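Stestura small storage bins, yellow and blue-gray: my review after one summer

I bought two of the Stestura bins in August, because the drawer where we keep batteries had become impossible. New ones, used ones, all mixed together, and every time the remote control stopped working I had to try four or five of them. My wife said we should have one bin for good batteries and one for the finished ones which must go to recycling. So the idea is hers, and I only did the shopping.

I ordered from Hudberg and paid 3500 for the pair, delivery included. They came on a Monday, one inside the other, with a paper sticker on the bottom that took me 17 minutes and some cooking oil to remove. This is my first complaint. Please, Stestura, use a different glue.

The plastic is better than I expected for the price. The yellow one is matte and pleasant to touch, and the edges are rounded, so you don't scratch your hand when you reach to the bottom. Both have an oval hole in the side for holding. My fingers go through it without a problem, but my brother-in-law has big hands and he prefers to carry the bin from below.
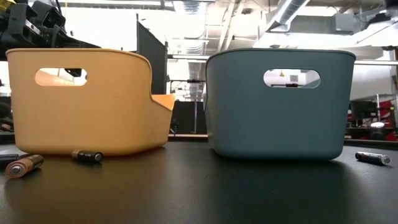
The shapes are similar but they are not the same, and the shop page does not explain this well. The yellow has a rim that goes up and down in a curve, and the blue-gray is more like a box, with straight sides. On a shelf the straight one is easier. I can push it against the wall and put something next to it. The yellow one looks nicer on the table, but its curved side wastes a little space, and if you fill it very full, small things can roll out on the low part of the rim. With batteries you notice this quickly.

We made yellow for good and blue-gray for finished. My children learned it in one day. I put tape over the ends of the used ones before they go in, as the man at the recycling point in Cundton asked me to do, and I carry the whole bin there when it is full. The handle hole is enough for this, though I would not trust it with a really heavy load — the rim bends slightly when I lift with one hand.

Cleaning is simple. Warm water, a little soap, and a soft cloth. I once used the rough side of the sponge on the yellow bin and it left a shiny mark on the matte surface, so don't repeat my mistake.

Before these I had a Mwakyusa box with a lid. It was stronger, but the lid was always somewhere else in the house, and finally I gave the box to my neighbor for his nails. If you need a lid, the Stestura is not for you, there is none and I could not find one sold separately.

I give 4 stars from 5. One star is lost for the sticker and for the shop page. I would buy the blue-gray again, maybe two of them for the bathroom. The yellow one I would choose only for the color.

Godfrey Biwott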